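Our shop has $2,718 left for automation this year, and the vendors want us to spend it on a gripper. I think we should spend it on simulation time first.

We plan to put an arm in a kitchen at Skudavetti, handling vegetables and fruit. A gripper bought in January may turn out to be the wrong size by spring. A rendered kitchen can be changed in 10 minutes. 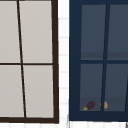

Simulated kitchen windows, with an eggplant behind the navy one.

Planners tend to budget for the hardware and leave the test scenes to whoever has a free afternoon. Delphine Rosenthal, who handles our purchasing, disagrees with me and would order the gripper now. Her point about lead times is fair, as the last order took 11 weeks. I would still wait four weeks, run the simulated tests, and then ask for quotes.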